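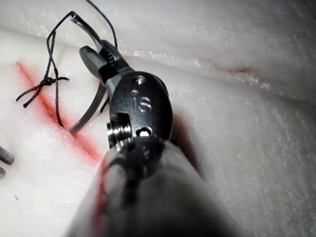
Section 4. Your first stitch

OK, so you've done the homing routine from Section 3 and the Pleren controller is showing a steady light. Now the fun part! I wrote this section for new members of the Clundamside student robotics club, and I've been through every step myself (more times than I'd like, mostly step 6).

1. Lay a foam pad in the tray and draw your incision guide with the red marker. Let the ink dry or you'll smear it. Mine always smears a bit, and it still works fine as a guide.

2. Cut your thread to 332 mm. Longer than that and it loops around the wrist every single time.

3. Open the Stomholm panel on the laptop and set the speed to 12. The slider goes all the way up to 1000, and no, you don't want that yet.

4. Bring the jaws over the needle and close them near the middle of the curve. If you grab it right by the thread end, it twists as soon as you push.

Note: the grip reading should settle near 640. If it keeps drifting, open the jaws and take the needle again.

5. Touch the point to the foam a little to one side of the red line, then roll the wrist and let the curve do the work. Don't shove it straight down!

6. When the point comes out on the far side, let go, grab it again from there and pull until you've got a short tail left. Go slow here – I've yanked the whole thread out more than once.

7. Tie your knot across the line, snug but not so tight that the foam puckers, and trim the tails.

CAUTION: Keep your fingers out of the tray while the motors are on, even if the thread is in a horrible tangle. Hit pause first, wait for the light to go amber, then reach in with tweezers.

CAUTION: Needles go back in the magnetic dish before you log off. Count them.

Note: if the wrist stops short when you roll it, check the cable tension using the Konstantinidis chart in Section 7. Please don't force it by hand, those cables take me a whole evening to restring.

Once you can place a row of stitches at speed 12, move on to Section 5 and try the running stitch.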